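Cuaderno de taller – Niltedura, pinzas de mano, agosto, tarde
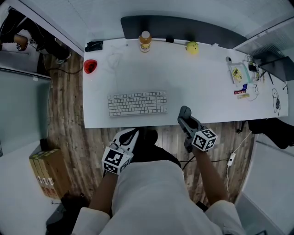

Puesto de escritorio, vista desde la cabeza. Las dos pinzas con sus cubos de marcadores.

Sigo con las tomas de escritorio. El plan que escribió Oana pide 1000 demostraciones para esta familia de tareas y tenemos 263 aceptadas. Faltan muchas, pero la tasa de rechazo ha bajado desde que cambiamos el orden de la calibración.

Orden nuevo, para que conste:
primero se arranca la grabación de la cabeza, después las pinzas;
se muestran los cubos a la cámara, despacio, uno y luego el otro;
se cierran y se abren las dos pinzas una vez a la vez (sirve para alinear los tiempos);
solo entonces empieza la tarea.

Revisé con Selim las 49 tomas rechazadas. La mayoría tiene el mismo defecto: el cubo de la izquierda se pierde cuando la mano baja hacia las piernas y la muñeca gira. El filtro interpola hasta 8 fotogramas, más no. He pedido a todos que la posición de reposo sea con la punta sobre el borde de la mesa, también en la izquierda. No es muy cómodo, lo sé.

Objetos: la pelota de tenis amarillo verdosa es difícil. Si la pinza la toca de lado, rueda, y la persona la persigue con un movimiento que no quiero enseñar al modelo. Janka opina que hay que guardar estas tomas con la etiqueta "recuperación". Yo las guardo, pero en carpeta separada hasta que lo hablemos. La botella la dejamos al fondo de la mesa y el teclado no se mueve entre tomas.

Duda para Marlene: ¿el programa Plasar corrige la distorsión antes o después de detectar los marcadores? En los bordes de la imagen la pose salta, y sospecho que es por esto.

Pendiente:
– repetir la calibración de la pinza gris oscuro
– pasar las tomas aceptadas al servidor Mabula
– preguntar a Oana si cuentan las tomas con una sola mano

T. Soylu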